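2022-11-05 | By Hertta Ahonen
3 min read
14 comments

We need a shelf lead at Pisham (and it's a slightly odd job!)

Hi, I'm Hertta, and I run the store side at Pisham. We're a small snack and drinks shop, and for the past 16 months I've been sharing the stocking work with a robot. I'm looking for one more person to join us at the practice shelf, 20 hours a week to start.
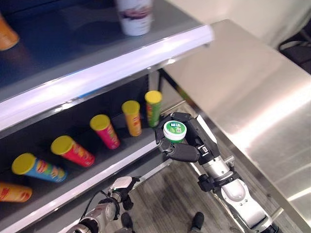 Picking at the lower shelf, with the chip cans alongside.

The old job was simple enough: open boxes, fill shelves, go home with a sore back. Now a fair chunk of the day goes to setting up shelves for the robot, watching it work, and writing down what went wrong in words that Lenni Heiskanen at Nillent (they do our software) can use. You'll talk to Lenni a lot. He's nice, but he will ask you which can, which shelf and which hand every single time.

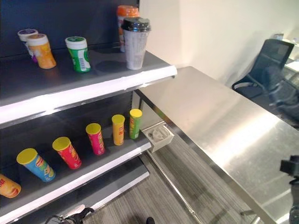 I'll be straight with you about the worries, because everybody asks me at the interview. When the robot came in, the early stocking shift changed the most. Amrit Carrier used to do it alone and he now trains new people, which he likes, though he says he misses the quiet. Hours stayed the same for all of us. Pay went up in July for anyone who passed the operator course, and you'd take that course in your first month, on paid time.

What I'd love to see from you: some store or warehouse work behind you, patience (so much patience!), and the nerve to hit stop when something looks wrong. You don't need to code. I can't.

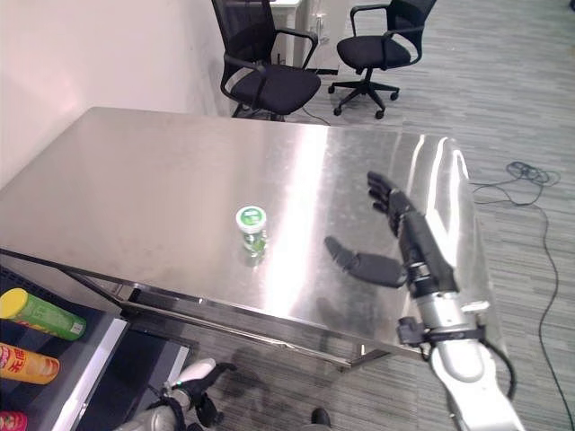
A normal shift has you at the shelf and the steel table for 2 hours at a stretch, then a 15 minute break, then regular floor work with customers. You'll be on your feet most of the time, and there's a fair bit of bending.

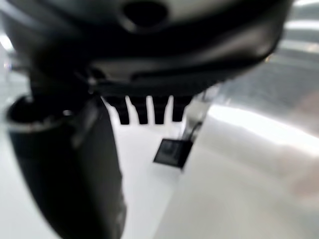 Will I be expected to repair the robot?
Repairs go to Teemu Niskanen, who looks after the hardware. You'd stop the machine, write a note and call him.

To apply, send me a few lines about yourself and the last job you had, care of the Pisham front desk. A full résumé is fine but I read the few lines first.

27 shares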